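4. What the fault logs can and cannot support

4.1 The claim under test

Cuteck's application notes state that the diagnostic block shipped with its compact controllers can tell a failing input card from a failing field circuit, and that maintenance staff may replace the card on the strength of the block's output. Zedance makes a weaker form of the same claim for its expansion modules. We were unable to find, in the material either firm supplied, any test in which the block's verdict was compared with a bench test of the removed card. What we found were counts of cards replaced after a verdict, and the absence of a repeat alarm was taken as proof that the verdict had been right.

This is weak evidence. Replacing a card means pulling the terminal block and seating it again, and a loose terminal will often behave for weeks after being disturbed. A swap that cures the symptom therefore tells us little about the part that went into the scrap bin. The same objection was raised in earlier work on relay outputs and, as far as we can see, has been ignored.

4.2 Data

The logs come from the Dorkine packaging plant and cover 180 days of normal production, ending in February. They contain 1,441 input faults, each with a time stamp, a channel number, the state of the diagnostic block and a free-text note from the technician. The notes are of uneven quality. Many say only "card changed, OK." Others name a terminal, a sensor or a cable, and a few contradict the coded field beside them. We kept the contradictory ones and coded them by the text, on the view that a technician who bothers to type a sentence has probably looked at the machine.

Of the cards removed in this period, 33 were kept and could be tested. The rest had been returned under warranty or thrown away. The tested cards are not a random sample, and we have no way to correct for this. They are likely to be the ones someone had doubts about, which would push our results against the vendors' claim. A reader who wants to defend the diagnostic block should start with this point, and we would not argue very hard.

Bench tests used the Dvorak load fixture, with each channel driven at its rated voltage and then at the lowest voltage the data sheet allows for a logical one. Cards were warmed in a cabinet first. We did not vibrate them. A card that fails only when shaken would have passed our test, and some of our "no fault found" results may be wrong for that reason.

4.3 Where the wiring bends

The logs list a channel number for every fault but say nothing of how the wire reaches that channel. We think this is the largest gap in the record. A sensor bolted to a fixed frame and a sensor on a moving part look alike to the controller, and the diagnostic block treats them alike.

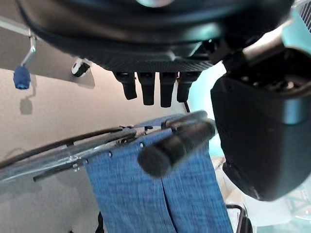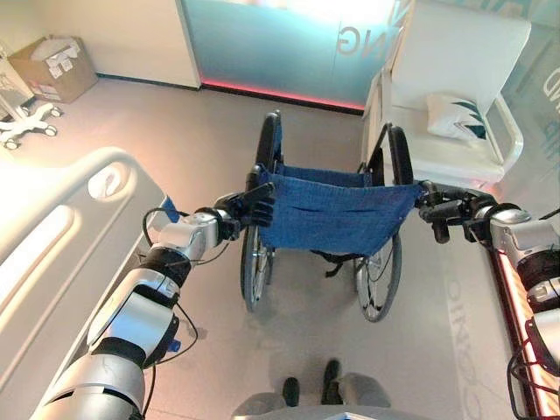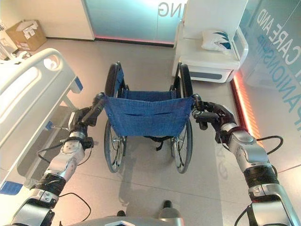 Figure 2. Robot hardware, three views. In the second and third, two arms hold the push handles of a wheelchair.

The diagnostic block decides between card and field by timing. If a channel drops out and comes back within a fixed window, the block counts a "contact event"; if it stays low, the block runs a self-test and reports the card. The window is set at the factory and the user cannot change it. Our doubt is about what this does with a conductor that is partly broken inside sound insulation, because such a break can stay open for as long as the cable is held in one position. External cabling of the kind seen in the second view of Figure 2, where thin black cables loop along the outside of the left arm from the wrist region back past the elbow, is easy to inspect and easy to change, but it crosses joints, and a conductor that opens only at one elbow angle would stay open for the whole of a long hold. Under the block's rule that is a steady low signal. The self-test then runs on a channel with nothing wrong with it, and the outcome depends on how the self-test handles an open input. On this question the manuals are silent and the two vendors' support desks gave us different answers.

We tried to recover wire routing from the electrical drawings. The drawings were out of date for the older line, where sensors had been moved and the cable simply extended, and we dropped that line from this part of the study. For the newer line we marked each channel as fixed or moving. The marking was done by one of us and checked against the machine by a second person who had not seen the fault counts. Disputed channels were left out.

4.4 Results of the bench tests

Most of the retained cards passed at both voltages. We give the full table in the appendix and ask readers to look at it before quoting any rate from this section, for the sample is small and was chosen by other people for reasons we do not know. Among the cards that failed, the usual finding was a damaged input stage on a single channel, with the neighboring channels in good order. In these cases the diagnostic block had named the right channel. It deserves credit for that, though a technician with a jumper wire would have found the same thing in a few minutes.

Among the cards that passed, moving channels appeared more often than the mix of channels on the line would suggest. We do not offer a significance test. The choice of which cards to keep was not ours, the channels on one card share a power supply and a terminal block, and any figure we printed would look firmer than the data behind it.

4.5 Other readings

It could be argued that the cards that passed were faulty in service and recovered after removal. Electrolytic parts do sometimes behave this way, and corrosion on a pin can be wiped off by the act of pulling it. We cannot rule this out. We note only that the argument can be made about any card that passes any test, so it gives little support to a claim about diagnosis.

A second objection is that the Dorkine plant may be unusual. It runs wet cleaning on one shift and its cabinets are older than its controllers. This may well raise the share of field faults above what other sites see. The vendors are in a position to settle the matter, as both receive returned cards by the crate and presumably test them. Neither would release the share in which no fault was found. Until they do, we see no good reason for a maintenance department to let the block's verdict stand in for a continuity check, and we would treat the savings quoted in the application notes as unproven.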